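Trollano Hall Opens Its Long White Room for Wipes and Supplies Packing

April 21, 2022

If you have walked past the old Trollano building this spring and wondered why the lights were on so late, the answer is a cheerful one. The big upstairs room has been turned over to the Dukine supply drive, which puts together small kits of everyday things (soap, tissues, wet wipes, a comb, a toothbrush) for families who have just moved to town and are still living out of suitcases. Up to 1000 kits are hoped for by July, and 622 are already tied up and waiting downstairs.

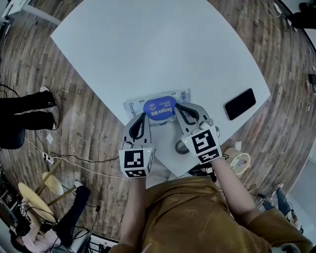
Vol. 2, page 183

Wet wipes have become the item everyone talks about, funny as that may sound. The packets come with an oval lid that can be closed again, and Raymonde Bouchard, who runs the drive, is very particular about those lids. A packet with "Deeyeo" across it in blue gets the same going-over on the big white table as any other brand, and the lid has to sit flat before the packet goes into a kit.

"You open the bag on your first night in a new apartment, and if the wipes have dried out, well, that is a sad little welcome," Bouchard told us, and then she told us a good deal more about lids, all of it interesting!

The room itself deserves a word or two. It has a brown wood-grain floor, white walls and those lovely exposed beams overhead, and with the long ceiling lights on it stays bright well past supper, so the evening crowd can read the small print on a label without squinting. Folks who remember the building from its Venosent days, when it was mostly used for storage, may want to climb the stairs just to see it.
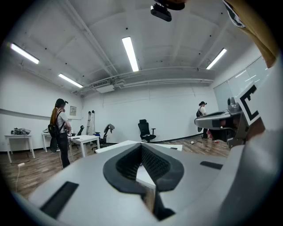

Beams and long lights overhead in the upstairs room.

Unopened wipes, soap and combs can be dropped off at the Nygård bakery during regular hours, where there is a bin just inside the door. Please leave out anything with glass in it, and tape a note to your bag if you would like it returned.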